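4. Digitising a Record

Read this section in full before connecting the Wetano turntable to a computer. Owners using the Londia phono adaptor should complete Section 3 first.

4.1 Preparing the record

1. Hold the record by its edge and label only.
2. Brush the playing surface with the carbon fibre brush while the platter is turning. Two full turns are sufficient.
3. Lower the stylus by means of the cueing lever.

Caution: Do not clean the stylus with a liquid other than the one supplied. Always brush from back to front. 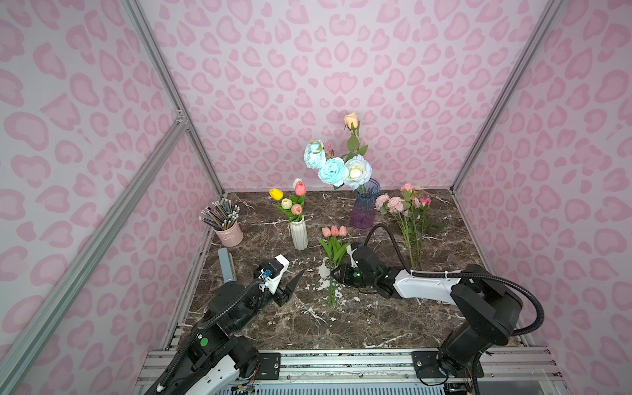 4.2 Setting the recording level

1. Open the Mindudska recording software and select the turntable as the input.
2. Play the loudest passage on the side. On most rock and pop albums this falls within a chorus, but orchestral records may peak near the end.
3. Turn the input dial until the meter stays just below the red area.
4. Return to the start of the side and leave the dial untouched until both sides have been recorded.

Note: Level differences between songs are part of the original recording - do not correct them at this stage.

4.3 Recording and dividing the tracks

1. Press Record, then lower the stylus.
2. When the run-out groove is reached, raise the stylus and press Stop.
3. Select Divide. The software places a marker at each silence.
4. Check every marker by ear. Live albums and records with linked songs must be divided by hand.
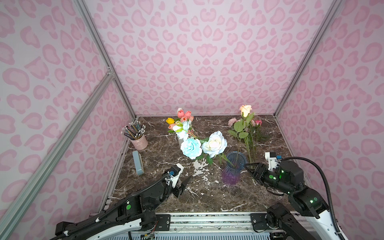 5. Enter the artist, album title and year of issue. For a reissue, enter the year of the original release and record the pressing details under Remarks.
6. Save the files in a lossless format. Compressed copies for portable players may be made afterwards.

Caution: Do not close the computer lid during recording. The side will have to be recorded again from the beginning.

For mono records and 78s, see Section 5.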